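Subject: Re: [tarkberg-supporters] Away coach and the kick-off change

Hi all,

Thanks for the replies so far, and sorry I've been slow with mine. I've been chasing the coach firm all week!

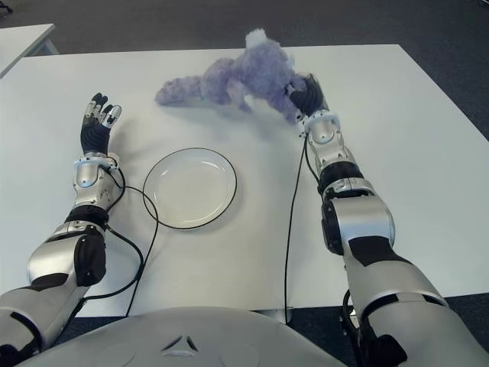

So, the coach. Vodurell have confirmed they can still take us to Esell with the new kick-off time, but they want us away from the ground by 9.15 in the morning because of the roadworks on the bridge. It's earlier than any of us would like, I know.

Someone wrote:

> Is it still the same price if we don't fill both coaches? Last
> season we paid for a load of empty seats and I'd rather not do
> that again. Also has the club said anything about our ticket
> allocation? I heard we were only getting 200 and my lad is
> panicking.

Your lad can relax – we've got 400, all behind the goal at the river end. The 200 was what they gave us for the cup match, when half that stand was shut. The ticket office had sold 197 when I popped in at lunchtime, so there's no need to queue, but I wouldn't leave it until the morning of the game either.

As for the price, it's £445 a coach whether we fill it or not. I've only booked the one definitely, and Vodurell will hold the second for us until the end of the month (very decent of them). If you want a seat, please reply to me and not to the whole list – my inbox got in a right state last time.

One other thing. The Sfakianakis cafe opposite the away turnstiles is doing breakfast rolls again, and they'll keep some back for us if I ring ahead with numbers. Bacon, egg or mushroom. Tell me which when you book your seat, and bring cash as their card machine is hopeless.

Flags are fine, but they've asked for no poles this time.

See you at the ground!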